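Flusta open day, anyone else go?
Forum: Robots and Automation > Shows, Demos and Visits

13 posts in this topic

gravelroad
Posted Thu 15 January

Went along to the Flusta open day yesterday with two blokes from work. We pack mixed orders for garden centres and the boss has got it into his head that bin picking is ready for us. I said I'd go and look so he didn't sign anything first.

Short version is I came home less convinced than I went. Long version follows.

You get a coffee, then a talk, then they walk you past four stations. Two were palletising, fine, seen it, works, have one. The third was a labelling thing that was being fixed the whole time we were there. The fourth was the Brollent cell, their random picking demo, and that was the one I'd driven two hours for.

The pitch in the talk was "any item, any order, no teaching". On the slide it said 200 picks an hour. So I stood at the rail and watched for a good while, longer than the fellow running it wanted me to I reckon.

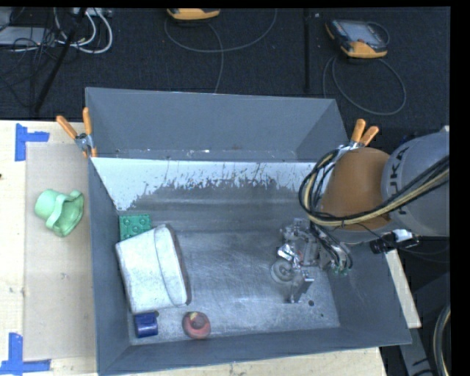 My first question was who chose the items. He said they were "representative". Representative of what? I pack seed trays, gloves, bottles of liquid fertiliser in shrink wrap and bags that slump. There were a handful of things in that bin with plenty of space between most of them. Our totes come down the line full to the lip and everything is lying on everything else. If you spread my totes out like that I could hire a ten year old.

Second question was what happens when it misses. He said it retries. I asked how many times and he said it depended on the settings. Third question was price and I got a business card.

I'm not saying it's rubbish. It did pick things up. I'm saying I couldn't work out from an hour of standing there whether it would survive a morning at our place.

tinhorn_b
Posted 15 hours ago

What arm were they running it on?

gravelroad
Posted 15 hours ago

KUKA, grey with the orange joint. No complaints about the arm, I'd trust the arm. It's everything bolted on the end and everything behind the curtain I'm asking about.

palletpete
Posted 14 hours ago

Bit harsh mate. I was there too, morning session. It's an open day, they're not going to wheel in your worst tote. Every supplier shows the thing on a good day and then you book a trial with your own product. That's the deal and everyone knows it.

And there was a flat green stud board like the kids' building bricks up against the back wall of the bin, with the white cushion thing half in front of it. That's a rotten pick. Thin, flat, jammed against a wall. I'd call that a fair test.

gravelroad
Posted 14 hours ago

Did you see it pick the board up though? Because I didn't. I saw it go for other stuff. Might have got it in your session, I can't say.

palletpete
Posted 14 hours ago

No, not while I was at the rail. I was talking to the conveyor people for half of it to be fair.

gravelroad
Posted 14 hours ago

Well then.

mossy_spanner
Posted 12 hours ago

The bit that bothered me was the bin. Big metal thing with sloped walls, so whatever gets bumped tends to slide back toward the middle. Lovely for the robot. Nobody's warehouse runs on those. Ours are straight sided plastic and things get stuck in the corners, and the corners are where every one of these systems falls over. We trialled one in December and the corner picks were the whole problem, we had a person standing there with a stick by the end of the week.

Also it was held on with orange clamps. I know, it's a demo, but if the bin has to be clamped down I want to know what happens when mine turns up crooked on a roller bed.

tinhorn_b
Posted 12 hours ago

Clamps mean nothing. You clamp it so the visitors don't knock it. I've built demo rigs for years and everything is clamps and tape.

mossy_spanner
Posted 11 hours ago

Fair enough on the visitors. My question about the roller bed still stands. Every trial I've been part of lost a day to bins that weren't where the software thought they were.

coldstart
Posted 9 hours ago

I do integration work (not for Flusta, and I don't sell Brollent) so take this how you like.

The 200 an hour figure is probably true for what they measured. What you want to ask is how it was measured. Picks attempted or picks placed? Does the clock stop when someone reaches in? I sat through a Catau demo last year where the counter on the screen was counting grasps, so a pick and a drop and a second pick came up as two. The customer worked it out on site after the invoice. When we did the sums over a full shift they were averaging 158 and that was with a person minding the cell.

On the gripper, I'd look hard at anything with that much going on. Rollers, brackets, wires, a bare bit of circuit board in reach of your fertiliser bottles. Ask what it costs to replace and how long it takes to arrive. Then ask for a spare in the price.

Palletpete is right that you should do a trial. Where I part ways is "everyone knows it". The people signing often don't know it. They go to the open day, see a clean pick, and ring the bank.

palletpete
Posted 8 hours ago

Okay but by that logic you'd never buy anything. We've had an Adebisi picker in for a bit over a year. It's slower than they said, yes. It also does the night shift we couldn't get people for at any money. I'd buy it again tomorrow. Some of you blokes would stand in front of a forklift in 1950 and ask what happens when it rains.

gravelroad
Posted 7 hours ago

I'd want to know what happens when it rains, we load outside.

Look, I take the point about the night shift. If I couldn't get staff I'd be looking at it differently. But I can get staff, they're good, and they don't need a clear view of the glove to find the glove. For me it has to beat them on a normal day, with the boxes as they come.

What I've done is write to Flusta and ask for a trial with 23 of our lines, our totes, filled by our people and not touched by theirs. I want to be in the room and I want to film the lot. Let's see how keen they are.

coldstart — good tip on placed versus attempted, I've added that to the email. Also asked about the spare gripper.

mossy_spanner
Posted 6 hours ago

Put the slumpy bags in first. And leave a glove in the corner.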